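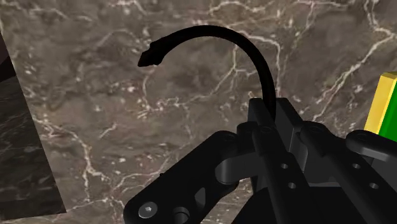

Zendwood Opens Stone Countertop Showroom and Fabrication Shop

8 April 2019 - Zendwood, a maker and installer of countertops for homes and small businesses, today announced the opening of its new combined showroom and fabrication shop. The site brings cutting, polishing and customer sales under one roof for the first time in the company's history.

The building at 3237 Voltidden Road was last used as a furniture warehouse. Zendwood signed the lease in February and moved its saws and polishing equipment over the weeks that followed. The former shop on Peng Street has closed, and all customer orders that were open at the time of the move have been transferred.

The showroom carries marble, granite, quartzite and soapstone. Full slabs stand upright along both sides of the main aisle so that customers can see the whole pattern before they choose. Smaller samples can be taken home for up to 13 days against a refundable deposit.

"People used to pick a countertop from a square the size of a coaster, and then the slab arrived and it looked different," said Jinlong Xie, general manager of Zendwood. "Brown and gray marbles are the hardest to judge that way. The color shifts a lot from one end of a slab to the other. Now a customer can stand in front of the actual piece and tell us which part should go next to the sink."

Customers who buy a full slab may mark the areas they want used for each section of counter. The shop staff then prepares a cutting plan, and the customer signs it before any work begins. There is no added charge for this on kitchens. Bathroom vanity tops are usually cut from remnants, which are kept in a separate room at the back of the showroom and priced by the piece.

Zendwood has also changed the way it handles sealing. Marble and other porous stones now receive two coats of sealer in the shop, with time to cure between them, and a final wipe-down after installation. In the past, all sealing was done in the customer's home. The company says the change shortens the time installers spend on site and keeps the smell of the sealer out of the kitchen.

The sealer is supplied by Fumitz, which also makes the stone soap sold at the front counter. Zendwood advises owners of marble counters to wipe up lemon juice, vinegar and wine promptly and to avoid bathroom sprays and scouring powder. Sealer slows staining but does not stop acids from dulling a polished surface. For customers who cook often and do not want to worry about marks, the company offers a honed finish, where dull spots are harder to notice.

"I would rather talk someone through that before the order than after," said Uliana Chornovol, who runs the showroom. "Some people want marble and are fine with it getting a worn look. Others hear that and walk over to the granite. Either way they should know."

Repairs remain part of the business. The shop will re-polish etched counters, fill chips and reset loose undermount sinks, including on stone that was bought elsewhere. Most polishing can be done in place. Broken corners and cracks near a cooktop cutout need a visit first, and the visit fee is credited toward the work if the customer goes ahead.

The new shop employs four stone cutters, all of whom moved over from Peng Street. Zendwood plans to hire one more installer and a part-time estimator. Applications are accepted at the showroom desk.

Measuring appointments can be made in person or by phone at extension 3119. Customers should have their sinks and faucets chosen before the measuring visit, and base cabinets must be in place and level. Walk-in visitors do not need an appointment to look at slabs - closed shoes are required in the slab aisle.

About Zendwood

Zendwood cuts, finishes and installs natural stone countertops, vanity tops, hearths and windowsills. The company works with homeowners, builders and kitchen designers.

Press contact: Uliana Chornovol, Zendwood showroom, 3237 Voltidden Road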